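Step 4: Descale the Zallatura shower head

1. Unscrew the head by hand. Mine was stiff, so I wrapped a tea towel round it.
2. Mix 600 ml of warm water with 3 spoonfuls of Balogh powder.
3. Leave the head in for 2 hours – I go and do the shopping!

Caution: don't soak the chrome ring, I ruined my first one that way.
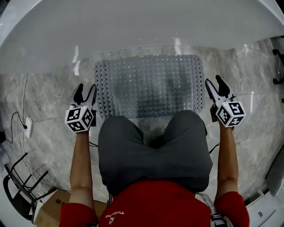

4. Rinse well, then screw it back on finger-tight.

Note: if it still drips, you'll want a new washer (part 67 in the Turkus spares list).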